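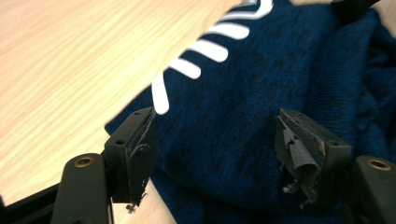
I finally did the knits and T-shirts in November, after putting it off for most of the year. They had been living in two places, a dresser with drawers that stick and a pile on the chair next to it, and the pile was the one I used. Whatever was on top got worn, went through the wash and went back on top. Everything in the dresser might as well have been in somebody else's house.

I write these things down mainly so that next year I can look up what I did. Last time I did a big sort was when we moved here, and I remember nothing about it except that I was tired and put things in the wrong boxes.

I started at nine in the morning by carrying everything to the table. I didn't do it on the bed. I have tried the bed before, and by lunch I want to stop, and then at night the whole thing has to be moved to the floor so I can sleep. The table is better for folding anyway. It is hard and flat and the right height for my back. The only thing against it is that we eat there, so there is a deadline.

I emptied the dresser one drawer at a time, bottom first. The bottom drawer was sweaters. There were fewer than I thought and two of them had moth holes. One was the gray Skurell cardigan, with a hole under the arm that I can darn. The other was a green one that belonged to my aunt and has holes all across the front. I have kept it for years without wearing it. I cut the buttons off and put them in the button jar, and the rest went in the rag bag.

The middle drawer was long sleeves and a layer of things I don't know why I own, like a dickey. The top drawer was T-shirts, packed so tight that the back ones had been pushed over the end and were lying behind the drawer on the frame of the dresser. I found four back there, one of them still folded from a previous apartment.

Then the chair pile, and then a bag from the hall closet that I had marked SUMMER and which had a winter scarf in it.

When it was all out I made three piles: keep, go, and mend. I did not make a maybe pile. Yvonne Whitlock, who I used to work with, told me once that her maybe pile had moved with her to three different towns, and I took that to heart. If I couldn't decide on something I put it on and walked to the kitchen and back. Usually by the time I was back I knew. The collar was scratchy or the sleeves rode up.

Navy was the trouble. I own a lot of navy. It all looks the same in the drawer, and in the morning before it is light I can't tell one thing from another, so I pull out three to find the one I want and stuff the others back in. That is how a drawer gets to be a mess, at least mine. So when I got to the folding, I started with the navy ones and worked out a fold that would let me tell them apart.

The plain ones I fold the usual way. For anything with a print I fold it so some of the white shows at the edge that will be facing up in the drawer. It doesn't have to be the whole design. With the one that has the thick white bars with rounded ends, a few of the bars along the edge are plenty, and I know which one it is from across the room. It took a few tries to get the fold to land in the right spot. The first time I had the print buried in the middle, and the second time I had it showing but the thing came out lopsided, with a point at one corner. Knit fabric does that. It shifts under your hand while you are lining up the other side.

What worked in the end, for me:

Lay it face down and smooth it out from the middle toward the sides with a flat hand. Don't tug on the hem.

Fold one side in, then the other, so you have a long strip about as wide as your hand is long.

Fold the strip up from the bottom, stopping a couple of inches short of the neck.

Fold again, in thirds if it's thin, in half if it's thick.

Turn it over and see what part of the print you got. If it's nothing, unfold the last step and move it an inch.

My sister-in-law Liv Lie folds in a completely different way, where she pinches it at two points and flips it and it is done in two seconds. She has shown me many times. I can do it while she is standing there and then I go home and can't.

Ribbed knits I leave looser. If you press them down hard and pack them in, they come out with a line across the chest that doesn't fall out until noon. I give them one fewer fold and put them at the end of the row where there is some slack. Same for anything with an old print that has started to crack. I try not to put the crease through the thickest part of the white.

Around eleven Gil-soo Na from downstairs came up to return the step stool. He looked at the table and asked if we were moving again. I said no. He took a gray sweatshirt off the go pile, held it up to himself and asked if he could have it, so that was one less thing to carry. He also took the dickey, I think for a joke, but he has not brought it back.

I weighed the go pile on the bathroom scale in its bags, which I only did because the donation place on the hill asks you not to bring more than 60 pounds at once. We were well under. The drop-off is open until four and there is a form to fill in now. They had me write down my ticket number on it, 591, and the woman said it was for their records. I had hoped to get rid of the box of hangers too but they don't take hangers.

The mend pile was small. The cardigan, a striped shirt with the side seam open, and a pair of pajama pants that only need elastic. I have put them in the basket by the sewing machine, on top, where I'll see them. Soledad Xolalpa at the fabric store sold me a card of darning wool last spring that I thought was the right gray for the cardigan, and in daylight it is a little too blue. I'm going to use it anyway. It's under the arm.

For the drawers themselves, I took them all the way out and vacuumed inside the dresser, and rubbed a candle stub along the runners. That was my mother's trick and it does help. The top drawer still catches on the left if you pull it by one knob. The dresser is a Birnberg, bought secondhand, and there is a number stamped on the back, 2074, which I had never seen before because it has been against a wall the whole time we've had it. I looked it up and found nothing. If anyone has one of these and knows what the number means, I'd be curious.

I didn't buy any organizers. I have bought them before. The Nonelside boxes I got a few years ago were an inch too tall for the drawers and are now in the garage with screws and picture wire in them, and they're fine for that. This time I cut down two shoe boxes to make a divider between the short sleeves and the long sleeves, and put a strip of tape over the cut edge so it wouldn't snag. The cardboard is ugly and you can't see it once the shirts are in.

The order I ended up with, so I can find it next year:

Top drawer: T-shirts, standing on edge, light colors on the left, navy on the right with the prints facing up. Plain black at the very back.

Middle drawer: long sleeves on the left of the divider. Pajamas on the right.

Bottom drawer: sweaters lying flat, two piles, heavy ones underneath. Cedar blocks in the corners. I sanded the blocks first to bring the smell back.

I kept 37 pieces in all. I counted them because Chae-won Gil and I had a bet on it. She said I would keep fifty. She owes me lunch, and I have already told her I want the noodle place, Chou, and not the sandwich place.

It was after two when I got the last drawer back in. I wiped the table down, and there was more lint on it than I would have guessed, all dark blue. The table is pale wood, so it shows everything. I went over it with a damp cloth and then a dry one and there was still some in the crack where the leaf goes in. I got that out with a toothpick.

The chair is empty now. I moved it to the other side of the window so that I'm less likely to drop things on it when I come in. So far it has had one bathrobe on it, for one night.

It has been two weeks and the top drawer is holding up. The navy section gets a bit of a lean after laundry day, when half of it is in the wash and the rest slides over. I put a rolled pair of socks in the gap to hold them up. A bookend would be better and I have one somewhere, with the cookbooks I think.

Next is the linen closet, which is sheets mostly, and I don't have a method for fitted sheets. If you have one that works on a queen size and doesn't need a second person, please leave it in the comments.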